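4. Chore mode: first runs

Before you start, read this bit even if you skip the rest. Can the Pendedow arm do housework yet? Some of it. Wiping and sorting small stuff, mostly yes. Pouring, getting there. Anything with a lid, no. Set it up with that in mind and you'll swear at it less.

4.1 Getting the surface ready

1. Lay the black cloth on the table, matte side up. Leave it slack, don't tape it tight.
2. Power on. Wait for the Cirex controller to finish its self-check (some 60 seconds).
3. Jog the arm out over the cloth, fingers open.
4. Look at the grip faces. Crumbs in the crosshatch = bad grip. Old toothbrush works fine.
5. Save this pose as HOME.

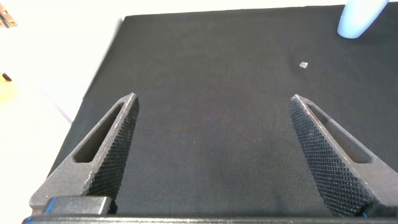
6. Set finger speed to 3000 for the first day. Higher is allowed — wait until you trust it.
7. Run PICK TEST three times. Two out of three is a pass for now.

Note: small clear or very pale items are still the hard ones. The Zerent vision pack finds them on dark cloth most of the time and loses them on a white table nearly every time. Don't start on the white table.

Note: if HOME drifts after a restart, redo steps 3 to 5. Known problem, fix is promised for February.

4.2 Pouring

Read the caution first. Water only until you've had a full evening with no spills.

1. Put the cup where the arm can reach it without stretching.
2. Close the fingers on the cup, low down. Grip level 79 for hard cups, less for thin ones.
3. Lift a little. Wait. If it slips, set it down and go back to 4.1 step 4.
4. Bring the spout over the rim and pour slow. Inside the rim, not on it.
5. Stop well short of full. The arm does not know what full is, you do.
6. Say or press HOLD before you take the jug away.

Lakshmi Chowdary on our support desk gets asked weekly if the arm can hold the cup and judge the level too. Holding, yes. Judging, not with this release. The Mudaliar add-on is meant to handle levels but its still in testing and we don't ship it. 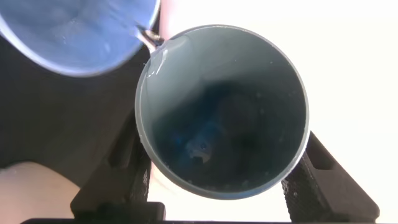 CAUTION — LIQUIDS

Keep the controller and power brick off the table. Not at the back of it, off it.
No hot drinks. No oil. No bleach or other cleaners.
Hands clear of the fingers while they close. Once the cup is held you can work near it, but watch your sleeves.
If liquid gets on the gripper: STOP button, unplug, then wipe. In that order. Let it dry overnigth before the next run.
Wet cloth slides. Swap it for a dry one.

4.3 If it won't grip

Fingers close but cup drops: raise grip level by one, retry.
Fingers stop early: check for something caught at the base.
Error 3000: controller lost the arm. Reseat the cable, restart, redo HOME.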